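Ukeo Community Help
Premises and Events > Halls and meeting rooms

Plain backdrop for display tables in a hired hall

Braltthorpe Hall Office
Posted 1 February 2019

The Office administers the bookings for a single-storey public hall. Each April the main room is let for a local trades and hobbies exhibition, at which exhibitors stand behind tables placed along the north wall. That wall carries two noticeboards, a fire notice, a run of coat hooks and a serving hatch, and exhibitors have complained in writing that their displays are difficult to see against it.

The Office has been asked to provide a plain backdrop for the length of the tables. The wall is 427 cm wide between the door frame and the corner. Nothing may be fixed to the plaster, which was repaired last year. The backdrop must be capable of being put up and taken down on the same day and stored in a cupboard 154 cm deep.

Advice is requested on the following points:

Which colour of cloth is most suitable, and should the table tops match it?
How much cloth should be ordered for the width given?
What form of support is acceptable where the wall cannot be used?
Are there any safety matters that the Office should settle with its insurer beforehand?

The budget has not been fixed. A figure will be put forward once the Office knows what is needed.

3 replies

Trumanau Exhibitions Desk

The Desk arranges temporary interiors for small shows and is able to answer most of the points raised.

Colour of the cloth

Black is the usual choice and the one recommended here. It conceals noticeboards and hatches fully if the cloth is of reasonable weight, it does not show the marks of handling, and pale objects stand out clearly in front of it. White cloth looks well on the first day and seldom afterwards. Dark blue is acceptable, although it can be difficult to obtain a second length in the same shade if the order has to be extended.

Exhibitors whose goods are themselves black or dark brown should be told of the colour in advance, so that they may bring a light cloth or a pale board on which to stand them.

Table tops

The table does not have to match the backdrop. A dark grey top in front of black cloth is satisfactory, and the edge of the table remains visible to visitors, which matters in a crowded room. A shiny top should be covered, as overhead lights will be reflected in it. Anything white laid on a dark top will be noticed first, and exhibitors may wish to bear this in mind when setting out price lists and leaflets.
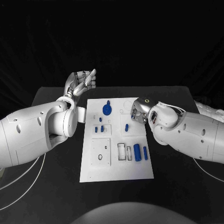
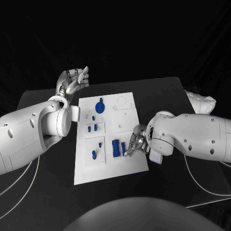
Black drape behind a dark grey table top, in both views.

Quantity of cloth

Cloth hung flat shows every crease and every join. It should be gathered so that it falls in gentle folds. The ordinary allowance is one and a half times the width to be covered. Twice the width gives a fuller appearance and a heavier load on the rail. For a wall of 427 cm, the lower allowance comes to a little under six and a half metres of finished width, which can be supplied as several separate drops. Separate drops are easier to launder and to store than a single piece, and the joins are lost in the folds provided that each drop overlaps its neighbour by a hand's width.

The hem should clear the floor by a finger's width. Cloth that lies on the floor collects dirt and may be caught by chair legs.

Support

Free-standing uprights with weighted bases and a cross rail are the normal answer. The uprights telescope, and the rail is supplied in sections. The Office should ask for the closed length of the longest section before ordering and compare it with the depth of the cupboard. A rail of this span requires an upright in the middle as well as one at each end. If the centre upright is left out the rail will bow, and the cloth will hang lower in the middle than at the sides.

Bases should be set behind the line of the tables. Two persons are needed to raise the rail.

Quansah Textile Care, Enquiries

The previous reply is sound on hanging. The following remarks concern safety and upkeep.

Cloth used in a hall to which the public is admitted should be flame retardant, and the supplier should provide a certificate with it. The certificate should be kept with the hall's fire papers. Please note that there are two kinds. In one, the resistance is part of the fibre and remains after washing. In the other, a treatment has been applied to ordinary cloth, and washing with water will normally remove it. Treated cloth that has been washed must be treated again before it is used. The invoice does not always state which kind has been sold, and the Office should obtain the answer in writing.

The backdrop must not cover the fire notice. It will be necessary either to stop the cloth short of the notice or to display a second copy in front, and the insurer should be asked which is preferred. The same applies to any call point, exit sign or extinguisher on that wall. The hatch may be covered if it does not form part of an escape route.

For storage, roll the drops on a cardboard tube or fold them loosely in a cotton bag. Plastic sacks should be avoided. Creases may be removed with a hand steamer once the cloth is hanging. An iron tends to leave a shine on black cloth. Lint is best taken off with a dry clothes brush, worked downwards.

Spotlights should be kept well clear of the cloth, including those brought by exhibitors.

Lower Room Bookings

We use bed sheets dyed black and a washing line. It looks all right from the door. One fell down during the raffle.

Braltthorpe Hall Office
Further comment

The Office thanks all those who have replied. The fire notice will remain uncovered, and the cloth will stop 82 cm short of the door frame for that purpose. An enquiry has been sent to the insurer. The Office will seek prices for 6 drops in black, with three uprights and a sectional rail, and has asked for the closed length of each section to be stated on the quotation.

The suggestion concerning bed sheets has been noted and will not be taken further.

This topic is open to registered members. Please read the posting rules before replying.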